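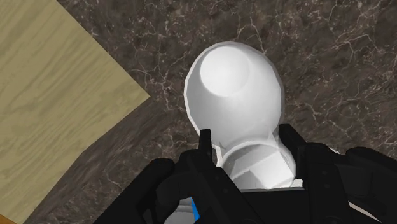
Capítulo 4. Primeiro turno com o braço na sala de simulação

Se você chegou até este capítulo, o Yagi já está instalado e abre sem reclamar. Agora vem a parte de que eu gosto mais (e que mais mudou a minha rotina aqui na Hakberg): deixar o braço repetir as tarefas sozinho enquanto a gente cuida do resto. Antes eu passava a manhã inteira movendo a garra no teclado, uma tentativa atrás da outra. Hoje preparo a fila, tomo meu café e volto para olhar os casos estranhos.

4.1 Preparar a cena

1. Abra o Yagi e carregue a cena do apartamento. O piso de mármore escuro demora mais que o resto para aparecer — espere.
2. Escolha o objeto-alvo na lista. Eu começo sempre pelo vaso sanitário branco, porque a parte de baixo é estreita e cabe entre os dois dedos da garra.
3. Clique em "Alinhar por cima" e confira se os dedos ficam um de cada lado da base.
4. Salve a pose com o seu nome. Por favor, com o seu nome! A Leonora Macaraeg já perdeu uma tarde procurando uma pose chamada "teste2".

Nota: o contorno do vaso tem uns cantinhos visíveis, porque o modelo é simples. Não é defeito da sua placa de vídeo, pode seguir.

Cuidado: nunca rode a fila com a opção "Colisão" desligada. O programa deixa, e os resultados vão todos para o lixo.

4.2 Montar a fila da noite

1. No painel Flinton, crie uma fila nova e puxe a pose salva.
2. Coloque 710 tentativas. O limite é 1000, mas aí o relatório da manhã atrasa e o Clem Costigan fica sem nada para revisar às 9.
3. Marque "Gravar câmera próxima". Sem ela você só recebe números.
4. Aperte Iniciar e fique até a primeira tentativa terminar. Depois pode ir para casa.
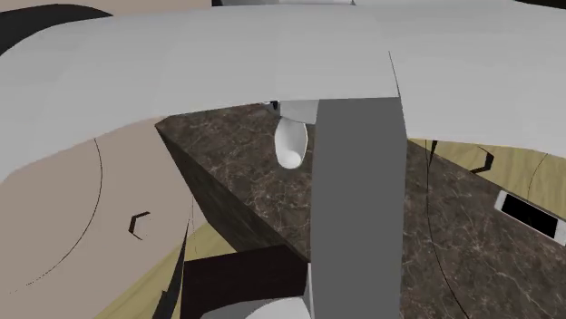
Tempo de leitura do capítulo: 3 min

4.3 Ler as vistas próximas

Essas vistas confundem no começo, eu sei. A carcaça branca do braço toma a parte de cima inteira e sobra pouco espaço para o que interessa. Meu jeito:

1. Ache primeiro o mármore marrom. Ele dá a referência de altura.
2. Procure os objetos soltos por perto. O celular de tela preta, do lado direito, serve bem de ponto fixo.
3. Se a peça cinza vertical dividir a vista ao meio, passe para o quadro seguinte antes de dar nota.
4. Na dúvida, marque "Revisar" e deixe para a dupla do dia.

4.4 Quem faz o quê agora

Desde novembro ninguém mais fica com o turno de repetição. A Qianru Yu, que fazia isso comigo, passou para a revisão e diz que cansa menos a mão e mais a cabeça — concordo com ela. Revisamos até 66 vistas por pessoa e paramos. Mais do que isso a gente começa a aprovar qualquer coisa (eu já aprovei, fui pega e mereci).

Dúvidas sobre a fila vão para o Clem. Problemas de acesso ao Flinton, fale com a Leonora e mande junto o nome da pose.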